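Zandon Equipment
Home Arms Hands and grippers Surface care Spares Support

Search products, part numbers, manuals

Dirgate surface-care cell: planning and purchase notes

The Dirgate package covers single-arm wiping of desks, benches and counters. It is sold as an arm, a hand, a wrist cable set and a software licence, and each line is quoted separately. Buyers who already own a compatible arm can order the hand and licence alone. The notes on this page are meant for whoever writes the budget request, and they assume the site has been measured before a quote is asked for.
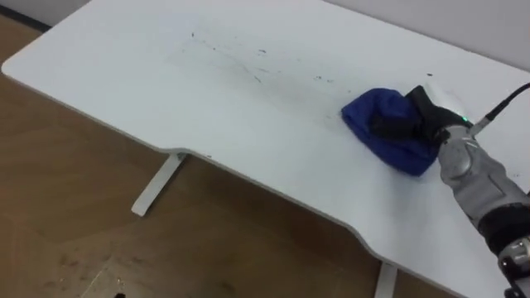

Rosine Hamel

Dry debris on a smooth white top is the standard acceptance task. A crumpled blue cloth is held from above and pressed down on the surface near the right side of the desk. Fine grit tends to spread into streaks on the first stroke, so the cycle should be budgeted at two strokes per lane as a minimum. Sites that quote on one stroke usually come back for a revised figure.

Reach. The working radius for wiping is 800 mm measured from the shoulder axis, with the hand pointing down. It is shorter than the catalogue reach of the arm. Desks with a curved or cut-out front edge need a drawing, as the lane planner treats the top as a rectangle unless an outline is loaded. Outline entry takes an hour or so per desk shape and is billed as engineering time.

Payload. Allow for the hand, the cloth and the contact force together. The default contact force is 23 N and can be lowered in software. Higher values are locked on this package.

Cable. The wrist cable must have a free loop through the full wrist rotation. If the loop is shortened to keep it off the work surface, rotation limits must be re-entered before the cell is run. Replacement cable sets are stocked in grey and black and are interchangeable. 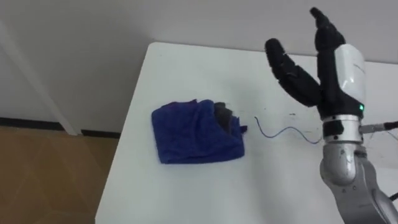 Cloths are a consumable and should sit in the operating budget, apart from the capital request. Packs hold 70. A cloth is refolded by the operator between desks, and the fold matters: a square stack of even thickness gives the fingers a repeatable grip height, while a loose bundle changes it from one pick to the next. Lauri Hakala in applications recommends planning one cloth per desk during the trial period and reducing the count once the site has its own records.

Stray items should be removed from the top before a cycle starts. Thin wire, cable ties and paper clips are below the detection threshold of the standard package. The Skakitz vision option lowers that threshold but adds a second licence and a longer start-up check.

Service. Finger pads are inspected every 300 operating hours and replaced as a set. Labour for the inspection is included in the first year. After that it can be bought as a single visit or under a Tuominen service plan, which also covers the wrist seal and cable set.

Lead time. Hands ship from stock. Arms are built to order, and orders placed after August normally fall into the following year's production. Quotes are valid until the next price list.

Freight, site electrical work and disposal of packaging are not included in any listed price. For outline drawings, send files to Kauko Leinonen at the applications desk with the quote number in the subject line.

Page revised November 6, 2024

Related items
Finger pad set, Dirgate hand
Microfibre cloths, blue
Wrist cable set, grey or black
Skakitz vision option
Tuominen service plan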